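Section 4. Placing and Connecting the Room Telephone

Read this section before you move furniture into a Hodulus guest room. It covers the desk telephone, its line cord, and the wall plates. For the cordless model, go to Section 5.

Before you start

Rooms on the Priltorgate and Nultmont floor plans have one telephone jack and at least one electrical socket on the same wall. The corded telephone takes its power from the telephone line and does not need the socket.

You will need:
Telephone base and handset
Coiled handset cord
Line cord, 60 inches
Cord clips (supplied in bags of 36)
Soft cloth

Placing the side table

1. Find the telephone jack. It is the plate with the small opening near its center.
2. Set the side table where the line cord can reach it with some slack. Do not place the table more than 42 inches from the jack.
3. Leave the wall plates clear. If a wardrobe or partition stands on the same wall, check that its door opens fully with the table in position.
4. Wipe the tabletop and let it dry.

Connecting the line cord

5. Push one end of the line cord into the jack on the wall until it clicks.
6. Let the cord drop toward the floor in a loose curve. Do not fold it sharply at the plug.
7. Run the cord along the wall to the table and plug the free end into the socket marked LINE on the telephone base.
8. Plug the coiled cord into the handset and into the side of the base.
9. Lift the handset and listen for a dial tone. If there is none, press both ends of the line cord in again – a plug that is not fully seated is the usual fault.

CAUTION: Never push a telephone plug into an electrical socket. Do not open either wall plate. Wiring behind the plates is for a licensed electrician or the line provider only. 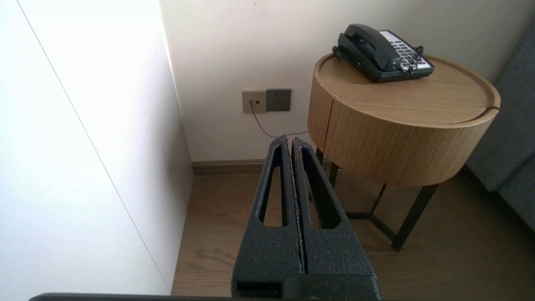

Figure 4-2. Telephone jack with cord plugged in (left plate) and unused electrical socket (right plate).

Note: Wall plates may differ in color within one room. Identify the jack by its opening.

Securing the cord

10. Fit cord clips where the cord crosses a walkway or could catch a vacuum cleaner. Leslie-pattern nail clips are not suitable; use the adhesive clips from the bag.
11. Leave the last few inches at each end unclipped so the plugs can be removed for cleaning.

Replacement cords and clips are ordered from Leclerc under part number 200. For rooms with no working jack, contact Harvey Dufour in Room Fittings before installing the telephone.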